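Notes from the Guest Rooms: The Little Basket by the Bed

Every May, when the Verano opens its upper floor again, I promise myself a short piece about housekeeping, and every May I run over my space. So put the kettle on.
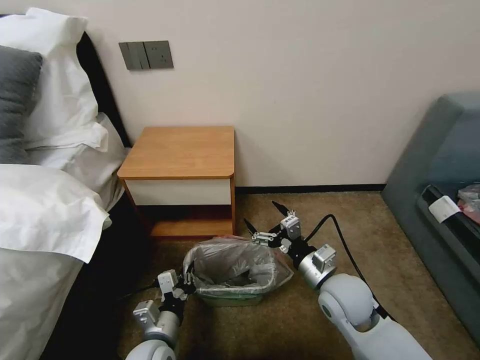

I have been thinking a good deal about wastebaskets. When Raghda Daher took over the rooms from me, the first thing she asked was why ours lived in the bathroom and nowhere else. I had no good answer for her, only that they had always been there. She pointed out that most of what people throw away in a room they throw away sitting on the bed – tissues, train tickets, candy wrappers, the tag off a new shirt – and that very few of them will get up and cross the carpet to do it. They put it on the nightstand and mean to deal with it in the morning.

So now each room gets a second small basket by the nightstand, and I have to say the difference is lovely. The tops stay clear for a glass of water and a book, and the open shelf underneath is no longer where old receipts go to retire. Krešimir Dumitrescu, who has been making up beds here longer than anyone, tells me he finishes a room a good 6 minutes sooner, and he is not a man to flatter a basket.

There are a few habits we have settled on, in case you would like to borrow them for your own spare room. Empty the basket before you touch the bed, so that nothing from it ends up near clean linens. Look behind it and under the edge of the bed while you are down there, where earrings and charger cables like to hide. Run the vacuum over the spot where it stood, too, as a short carpet holds a ring of dust wherever something sits for long. Then wipe the nightstand, top first and shelf after, and pull the drawer all the way open (we once found a full set of dentures, safely mailed home to a very grateful gentleman).

The light switches deserve a wipe as well. Dark ones hide fingerprints far better than white ones do, and that makes them easy to forget.

Ye-ji Geum would like me to add that the spare duvets are back from the laundry, all 100 of them, and that anyone who helped carry them up 2 flights of stairs is owed a slice of her plum cake. It will be in the breakfast room from four in the afternoon until it is gone. Please bring back your plates this time, and if you have the good cake knife from last year, she would be very glad to see it again.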